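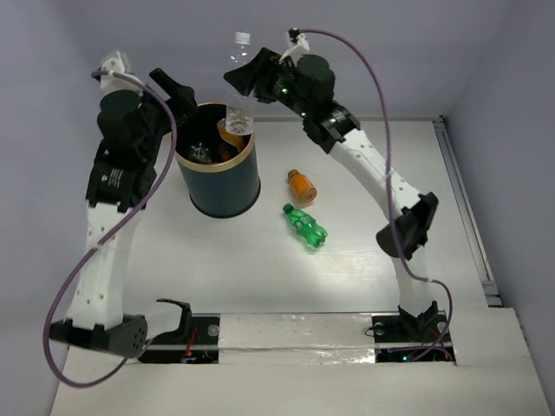

The Zedby two-arm bench on the bottle job, with the clear one at the bin and the orange and green ones still on the table.

Zedby Two-Arm Bench

I've been building these benches at Stemcombe long enough to have opinions about cable loops, so you're getting those too. If you only want the list of what's in the crate, skip down to "What you get."

The Zedby is a tabletop setup for recording people doing small jobs through a pair of robot arms, so that a learning system has something decent to copy. Two arms, a rail, a white floor, three plain walls and a fixed camera looking in at the whole thing. You drive the arms by hand from a matching pair of leader arms on your side of the desk, and every joint angle and every camera picture gets saved together. Do a job enough times and you have a set you can train on. Do it badly enough times and you also have a set, which is a separate conversation we've had with several customers!

Why bottles

The job we ship with the starter notes is clearing bottles into a bin. It sounds dull, and I'll admit I argued for stacking cups. But Ayantu Birhane, who wrote the notes, was right and I was wrong. Bottles roll. Clear ones are hard for a camera to make out against a white floor. Soda bottles with grooves feel different in the fingers than a smooth little one does, and a small mouth on the bin means you have to line the thing up and let go at the right moment. You get a lot of variety out of stuff you were going to recycle anyway.

We use a dark blue bin with a gold-colored rim, mostly because it shows up well against the pale floor and walls. Any bin will do as long as it doesn't tip over when a gripper bumps the edge (put a bag of sand or a few stones in the bottom if yours is light). Ayantu's rule is to move the bin a little between runs and lay the bottles out at different angles every time. If every run starts the same way, your model learns the table and not much about bottles.

The arms

Both arms are the Nyaga model, with white perforated links and black two-finger grippers. I love the holes. They make the links lighter, sure, but they also give you somewhere to put a zip tie when you want to hang an extra sensor, and people always want to hang an extra sensor. The left and right arms face each other across the table, and the middle of the floor is where you'll do most of your work. Passing an object from one gripper to the other is possible and kind of addictive once you get it.

The data cables are purple. I get asked about that more than anything else on this page. We wanted a color that almost never turns up on household objects, so you can spot a cable in your recordings right away. Leave a nice fat loop at the top of each arm and another one down by the base. New owners look at those loops and tidy them up. Please don't! A tight cable pulls at the wrist when the arm reaches across, you feel it as a drag in the leader arm, and then you start steering against it without noticing, and that goes straight into your data.

The rail and the table

One long metal rail joins the two bases, so the distance between the arms stays put even if you drag the bench across the room. We cover it with silvery reflective tape. If the tape gets scuffed, peel it off and put on a new strip; there's a spare roll in the box.

The floor wipes clean with a damp cloth. The walls are a very pale lavender-gray. Josphat Kariuki tried a few shades before we settled, and this was the one that gave the fewest harsh shadows under ordinary ceiling lights. They're there to keep your office out of the recordings. A coworker in a bright sweater walking past is surprisingly bad for a training set.

Recording software

The bench comes with Plemard, our recorder. You press the left pedal to start a run, the right pedal to end it, and both together to throw it away. That last one matters more than you'd think. Brian Mwakyusa runs our in-house sessions and he tells every new operator the same thing: a fumble you recover from is worth keeping, a fumble you give up on goes in the trash. If the bottle rolls off and you chase it down and get it in the bin, keep that run. It's gold.

You can add a note to a run while you're resetting the table. Write down which objects were out and anything odd. I never did this at first and I've regretted it every time I went back to old data.

How many runs do you need?

For the bottle job, our notes suggest 200 good runs before you train anything. A person with a bit of practice can do that over a few afternoons. Swap operators partway through if you can - people have habits, and a set with one person's habits in it is a narrow set. Sivaprasad Poojary on our support desk always comes at a bottle from the cap end. I go for the middle. Put us both in the set and the model sees two perfectly good ways to do it.

Take breaks, too. We stop every 27 runs here, an odd number that came from how long Brian's playlist used to be, and it stuck.

What you get

Two Nyaga arms with two-finger grippers
Two leader arms with desk clamps
Mounting rail, taped, with both base plates fitted
White table floor and wall panels
Fixed overview camera and stand
Purple cable set, cut long
Foot pedals (left and right)
Spare roll of reflective tape
Plemard recorder, with 3 seats
Starter notes for the bottle job

Bottles and bin aren't included. Drink something.

Setup and space

Bolt the rail down first, then the arms, then the walls. If you put the walls up first you will be reaching over them with a wrench and muttering. Faraji Koech made the setup sheet, with drawings for all 11 steps, and it's good, so follow his order even where it looks fussy. Keep the top of each arm clear of shelves, as the cables arc up higher than the arms do.

You'll see small green lights near the grippers and down by the bases once power is on. Before your first run, move each leader arm slowly through its whole reach and watch the other side follow. If one joint lags, check that its connector is pushed all the way in before you write to us. It's nearly always the connector.

Spares and returns

Finger pads wear out, and we sell them in pairs. Everything else on the arms can be swapped with the hex keys in the box. If an arm needs to come back, leave it on its base plate and send it in the foam it came in. Orders placed now go out in August, and you can add a second camera stand at checkout if you want a view from the side.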